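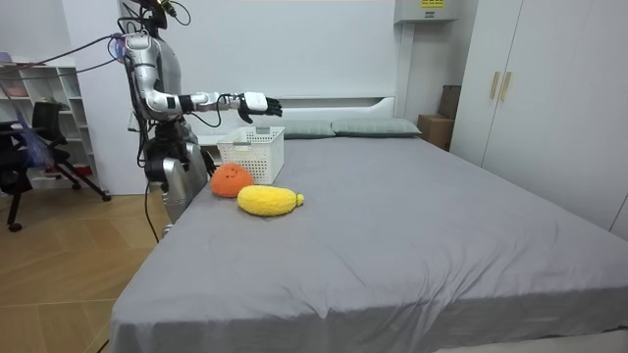

Figure 4.1 A white basket and two plush fruits on a gray sheet.

Chapter 4
The Bed Is Not a Shelf (But We All Use It as One)

I'll start with a confession. When I was putting this chapter together, my own bed had on it one bathrobe, two library books, a bag of clothespins and a stuffed rabbit that belongs to my niece. I teach home care for a living! My old teacher, Leena Ojala, used to walk into a student's practice room, look straight at the bed and say, "Well, I see where you put things down." She never had to look anywhere else.

So this is the bed chapter. In Chapter 3 we dealt with floors, and most of you wrote in your notebooks that the things you picked up off the floor went (guess where) onto the bed. That's fine for ten minutes. By evening you want to lie down, everything gets pushed onto a chair, and the next day you start over.

What I want you to learn first is the basket habit. You take one open basket, you set it right on the bed, and you put like things into it until the sheet is clear. Then the basket leaves the room or goes on its shelf. I like plastic for this because it wipes clean, and I like holes in the sides because soft toys that have been through the wash dry better with some air moving past them. Mine is a Cotier, bought so long ago that the name has nearly rubbed off, but any basket you can lift with one hand will do.

Put it near the pillows or off to one side, wherever you can reach it without leaning on the mattress. If you keep having to stretch, move it! Vaughan Mudgway, who read the first draft of this book, wrote "obvious" in the margin here, and then told me on the phone that he'd been kneeling on his bed to fold towels for years.

We're going to practice with plush fruit and vegetables. They're soft, they can't break, and they come in different shapes, so you get to feel how a long thing and a round thing fit together in the bottom of a basket. Long ones first, along the side, then the round ones in the gaps. (The faces go up. That's only my rule and you won't lose points over it.)

Before you begin, lay the toys out beside the basket so you can see everything you have. Beginners like to skip this part and grab from a heap, and the carrot ends up under a pillow until laundry day.

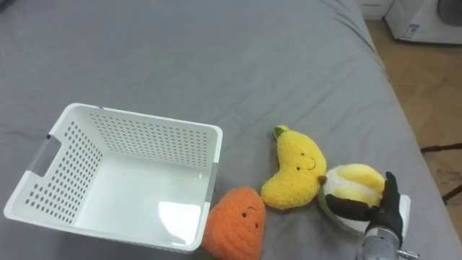 4.1 Clearing the Sheet

Words to know: fitted sheet, drape, rim, like with like

Stand on the side of the bed closest to the basket. Pick up one toy at a time and set it down inside, don't toss it. Once the sheet is bare, take the basket off and smooth the fabric with the flat of your hand, working from the middle out to the edge. A few wrinkles will stay and you can leave them alone. We'll get to tight corners in Section 4.3, and you'll need a partner for those.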